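Last updated: August

Wednesday, by Cleiton Camargo

"The engine was never the problem"

When I arrived at the workshop in Brurnley, Thanasis Balaskas was lying under a small green saloon and he asked me to wait until he found the second bolt. I waited. He has worked on cars from the old Dağdelen factory for 31 years, and he told me later that every one of them has a second bolt which is harder than the first.

Dağdelen stopped making passenger cars long ago, and most drivers in this country have never heard of the name. The company sold here through one importer, Darkeo, which brought in the saloon, the estate and, for a short time, the little hatchback called the Cludine. It is the Cludine that people ask Balaskas about, and it is the reason I wrote to him.

"Darkeo brought in 597 of them," he said, wiping his hands. "I know it because I have the importer's book. They were sold in 2 years and then it was finished. People say the car was bad. The engine was never the problem. The engine is strong, it is simple, it starts in the morning. The problem was the price and also the rust."

He explained the price first. The Cludine arrived at a time when larger firms were giving long warranties and a radio in the basic model. Darkeo gave a short warranty and asked extra money for the rear wiper. Balaskas was then a young mechanic at the dealer, and he remembers customers who liked the car on the road and walked away when they sat at the desk.

"They came back from the test drive with a smile," he said. "Then my boss showed them the list of extras. You could see the smile going down, line by line."

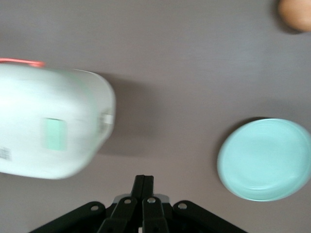 The rust is a longer subject. The factory was in a dry region, and in his opinion the people who designed the body did not think enough about salt on winter roads. Water goes in behind the front wheel, stays in the sill, and the owner sees nothing until the jack goes through the floor. He now opens this part on each Cludine that comes to him, cleans it and fills it with wax.

I asked if this is expensive. He moved his head from side to side.

"It is hours. The wax costs little. But a man buys the car for a small amount and he does not want to hear that the work costs more than the car. I tell him before I start, so that we stay friends."

Parts are a different matter. The brake parts are shared with a van that is still easy to find, and the clutch can be repaired by any good specialist. Glass is difficult. The rear window of the Cludine was made only for this model, and Balaskas keeps two of them wrapped in blankets above his office. He has refused to sell both. Door handles break in cold weather, so he now has them copied in metal by a small foundry, and he thinks the copies are better than the originals.

We went for a drive in his own car after lunch. It is noisy above sixty, the gear lever has a long way to travel between second and third, and the seats are softer than I expected. On the narrow road behind the town it felt light and quite happy. Balaskas drives it every day – also in winter, which made me a little surprised after our conversation about salt.

"What should I do, keep it in a box?" he said. "I wash it underneath. A car which stands still gets ill also. The seals become dry, the brakes stick, the mice come in."

For a person who wants to buy one, his advice is to bring a torch and old trousers, and to look at the sills and the floor before even asking to hear the engine. He prefers a car with a tired interior and a good body. He also wants to see the bills – if there are none, he offers less.

Before I left he showed me the importer's book, with the chassis numbers written by hand. Next to some of them he has put a pencil mark, for the cars he has repaired himself. He was looking for the green saloon's papers on the same shelf when the telephone rang, and the caller wanted a rear window.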